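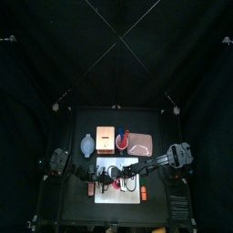
Wuvska puts household tidying claims to the test

Friday, July 19, 2024 – Home storage retailer Wuvska has today published the results of a customer survey on tabletop clutter, and the company is in no hurry to call it good news for its own trade.

The survey put questions to 1,000 customers about the small things that gather on a table: plastic cups, bowls, spare lids, cables. Of those, 840 had bought a box or tub to deal with the mess. Only 38 said the table had stayed clear until December.

"We sell boxes, so I ought to be telling you that boxes work," said Wenceslao Lagos, head of range at Wuvska. "I have my doubts. People stand two utensils in a cup, put a cable on top of a lid and call it sorted. Then they buy another lid."

Wuvska will drop the words "clutter-free" from its packaging. Its Drekberg range of wooden boxes and plastic tubs will carry the size and the price – and no promises about a calmer home.

Patricio Rivadeneira, who runs the firm's Cáceres shop, is not sure customers will notice. "They want to know if the lid fits," he said. "I'd start there."

The full survey can be read in any Wuvska shop. Press questions should go to the Wuvska press desk.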